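3. Bread, Bowls and the Kitchen Counter in Family Letters

When we began reading the Brevham letters, we expected recipes, and there were plenty of them, but what kept us at the table long after supper was the talk that ran around the recipes (who had borrowed the good flour, whose oven was running cool again). Of the 1,244 letters in the collection, 68 mention a loaf being left out on the counter for somebody else to find. We have come to think of these as a small kind of message in themselves, and we read them alongside the notes on the household that Wulan Simanjuntak was so generous as to share with us. A loaf on a stone counter, as in Figure 2, is about as plain a thing as a kitchen can hold, and yet the writers come back to it year after year, with real fondness.

Figure 2. Kitchen counters of veined stone: (a) with a loaf of bread; (b) with a square white bowl.

(a)

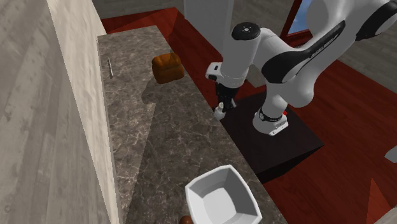 3.1 Returning the Dish

Bowls are another matter, and a dearer one to us! A loaf gets eaten and forgotten, but a bowl has to go home again, and in the letters it hardly ever goes home with nothing in it. One June letter spends a full page on whether plums would do for a dish that had arrived with soup, and the writer settles on plums and a jar of pickle, to be safe. We take such passages as signs of how neighbors kept their accounts with each other, gently and over many years, without ever putting a price on anything.

(b)

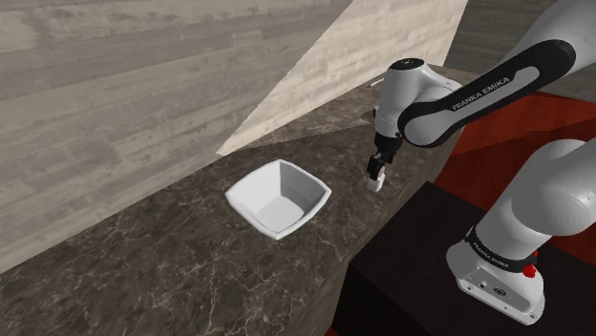

Piyumi Sikder, on reading an early draft, objected that we had made the borrowing sound too gentle, and that several of the later letters are plainly cross about dishes kept all winter. She is right, and we have gone back to those letters in Section 4, where the quarrel over the Getia tureen gets the room it deserves.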